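Project news: learning to pack from demonstrations at home

7/19/18

In our last newsletter we wrote that the Mamo project would move its recordings out of the laboratory. The first part of this work is now finished, and we would like to share with our members what we learned from it.

The question is simple to say. If a person shows a task many times with a gripper held in the hand, can a robot arm learn the task from these recordings alone? Other groups have good experience with this on a clean table. Our partners at Clullent wanted to know what happens when the surface is soft and the objects are the kind of small things that people have at home.

For this reason we collected 3,000 short demonstrations in private homes. In each one a person picks up small objects from a bed or a sofa and puts them into a box. The camera is mounted on the gripper, so the recording has the same view that the arm will have later. We gave the participants very few rules. They could choose the order of the objects, and they were allowed to make mistakes and correct them. 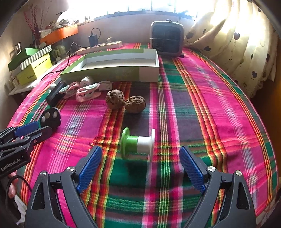

The soft surface was harder than we expected. On a table, the fingers can come down until they touch, and the height is always the same. On a blanket, the cloth gives way and the object sinks or rolls a little when a finger comes near. People handle this without thinking. They open the jaws wide, go in low and close slowly. The policy trained only on table data did the opposite and closed too early, often above the object.

We then trained again with the home recordings and tested both versions in the Travier apartment, which was not used for any of the training. Each version had 100 attempts. The table version completed 31 of them and the home version completed 70. Most of the failures that remain are with flat objects and with things that are linked together, where the arm lifts one piece and the others follow.

One result surprised us. When we used only 800 of the home demonstrations, but chose them from as many different rooms as possible, the success was almost the same as with the full set. It seems that a new room teaches the model more than another hour in the same room. This is good news for small teams like ours, who cannot record for months.

The weak point is still bright light from a window. When a large part of the view is white, the arm sometimes waits or moves to the wrong side. Our colleagues in Perkow are testing a different exposure setting, and we plan to repeat the trials with it in November.

Members who want to read the full report, or who can offer a room for the next recordings, are kindly asked to write to the project office.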